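ロープロの逆襲、か? Greveo「Gumeo」を薄型ケースに突っ込んで一週間

補助電源なし、ロープロファイル、2スロット厚。この条件で探すと、グラフィックスカードの選択肢は本当に少ない。大手は上ばかり見ている。三連ファン、支え棒つき、電源は1000W推奨。いや立派ですけども。うちの机の下には入らない。

そこにGreveoのGumeoである。5月に発表、店頭に並んだのはだいぶ遅れてから。消費電力は公称50W。スロットからの給電だけで動く。借りた評価機ではなく、自腹で買った製品版。締め切りまで時間がないので、さっさと箱から出す。

付属品は少ない。本体、ロープロ用ブラケット、紙っぺら一枚。ドライバのディスクなどもちろん無し。最初からロープロ用が付いた状態で出荷してくれればいいのに、なぜか標準サイズのブラケットが付いている。このカードを買う人の何割がフルサイズのケースに挿すというのか。外す。ネジが小さい。一本飛んだ。机の下を探す。あった。
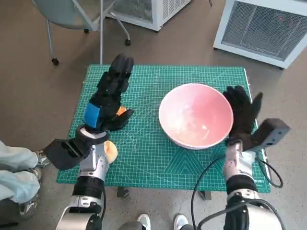

緑のカッティングマットに丸いボウル

ケースはRolluvoの薄型。何年も使っている手持ちのもので、内部の余裕はほとんどない。電源も純正の小さいやつのまま。要するに、Gumeoがいちばん売りたい相手の環境そのものだと思う。

で、挿さるか。挿さる。ただし条件つき。カードの長さは問題なし、高さも問題なし。まずいのは厚みで、2スロットぴったりと書いてあるのにファンの縁がほんの少しはみ出している。Rolluvoのケースだと側板との隙間が紙何枚か、というレベル。閉まるには閉まるが、吸気側がほぼ壁。ここはあとで効いてくる。

起動。画面が出る。あたりまえのようで、薄型PCではこれが関門だったりする。古いメーカー製マシンだとBIOSが新しめのカードを嫌がって、黒い画面のまま黙り込むことがある。今回は一発。ドライバはGreveoのサイトから落としたが、サイトが重い。ダウンロードページの日本語もあやしい。「取り付けの後に再起動を再起動してください」。再起動を再起動した。

さて性能。編集部でふだん使っているKhamphanというベンチマークを回した。古い、地味、でも過去の記録が山ほどあるので比べやすい。Gumeoのスコアは2751。内蔵グラフィックスから来た人なら、はっきり別物と感じる数字だ。上位のカードを知っている人には、まあ、そういう数字。期待しすぎないこと。

ゲームは軽いものなら画質を欲張らずに快適。対戦もの、格闘、ちょっと前のレース。このへんは問題なし。最近の重たいオープンワールドは設定を落としに落として、ようやく遊べる絵になる。影を切る。反射を切る。草も減らす。草が減ると妙に寂しい。解像度を下げて拡大表示に頼る手もあるけど、文字の輪郭がにじむのが個人的にはだめだった。
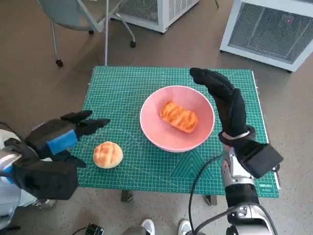 問題は音。アイドル時はファンがゆっくりで、ケースのふたを閉めればほぼ聞こえない。負荷をかけると一気に回りだす。机の上に置いた騒音計で42dB。数字だけ見れば騒ぐほどでもないのに、音の質がよくない。小さいファンの高い音で、しかも回転数が落ち着かない。上がる、下がる、また上がる。ヘッドホンをすれば済む話ではあるが、居間に置くつもりの人はちょっと考えたほうがいい。

側板を外すとどうなるか。静かになる。回転の波もおさまる。やはりさっきの隙間だ。吸う空気が足りなくて、温度が上がってはファンが慌てて回る、の繰り返しだったらしい。Greveoのユーティリティでファンカーブをなだらかにしたら、ふたを閉めたままでもだいぶましになった。最初からこの設定で出してほしい。

そのユーティリティがまた、いまひとつ。見た目は派手で、起動すると歯車みたいな絵がぐるぐる回る。ファンの設定は三つ目のタブの奥。保存ボタンを押さずに閉じると黙って元に戻る。二回やられた。言語を日本語にするとボタンの文字がはみ出すので、英語のまま使うのがおすすめ。常駐させたくない人は、設定だけカードに書き込んで終了、という使い方もできる。これは良い。

動画まわりは素直に褒めたい。最近の圧縮形式の再生も書き出しもハードウェアでこなすし、配信ソフトからもちゃんと見える。薄型の古いPCを動画用に延命したい、という用途ならゲームよりむしろこっちが本命かもしれない。書き出し中もファンは大人しい。ゲームほど全体が熱くならないためで、仕事の裏で回しっぱなしにしても気にならなかった。

映像端子はHDMIとDisplayPort。ロープロ用ブラケットに替えても端子が減らないのは地味にありがたい。この手のカードは、小さいブラケットに替えたとたん端子が一つ使えなくなる、というのが昔からのお約束だったので。モニターを二台つないで一週間、スリープ復帰でのトラブルは一度だけ。片方が真っ暗のまま戻らず、ケーブルを抜き差しして復活した。再現せず。原因わからず。

価格の話。高い。同じ金額を出せば、普通の大きさのカードでもっと速いのが買える。中古なら更に上も狙える。小ささに金を払えるかどうか、ここで分かれる。 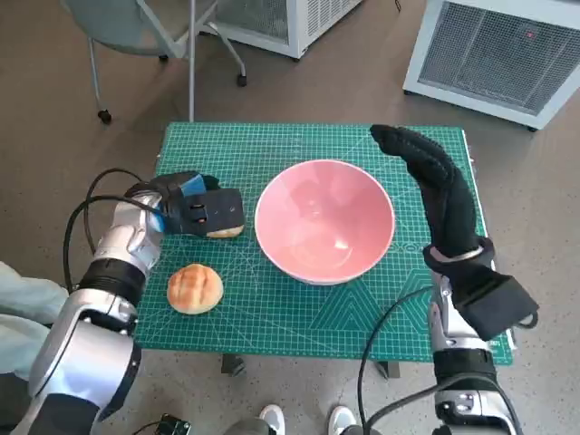
編集部の別の一人は、それなら薄型ケースごと買い替えたほうが早いという意見だった。Rolluvoの現行品ならもう少し幅のあるモデルがあり、普通のカードと普通の電源が入る。長く使うつもりなら結局そっちが安い、小さいカードは次の世代でまた選択肢が消えるのだから、と。

言いたいことはわかる。わかるが、ケースを替えれば電源も替わる、電源を替えればたぶんマザーボードも替えたくなる。そうやって気がつくと一台組んでいる。過去に何度もやった。今あるマシンにカード一枚足して終わり、というのがGumeoの値段のうちだと筆者は思っている。この点は編集部でも最後まで意見が揃わず。

買う前に見ておくところ。まずケース内部の厚み。カタログの2スロットを信じず、側板までの隙間を定規で測ること。それから電源の余裕。補助電源が要らないといっても、古い純正電源は年相応にへたっている。あとはBIOSの更新。できるなら先にやっておく。カードを挿してから画面が出ず、更新しようにも画面がない、という間抜けな状態は避けたい。

ドライバは試用中に一度更新がきた。入れてKhamphanを回しなおしたが、スコアは誤差の範囲で変わらず。ただ、重いゲームで出ていた引っかかりが少し減った気がする。気がする、だけかも。更新履歴には「安定性の工場」とあった。向上、だと思う。

なお、1スロット厚の兄弟モデルが出るという噂もあるが、Greveoに問い合わせたところ返事はまだない。ファンがさらに小さくなるわけで、音のことを思うとちょっと怖い。出たら買いますけど。評価用に使ったGumeoは、そのままRolluvoのケースに入れっぱなしで、この原稿もそれにつないだモニターで書いてる。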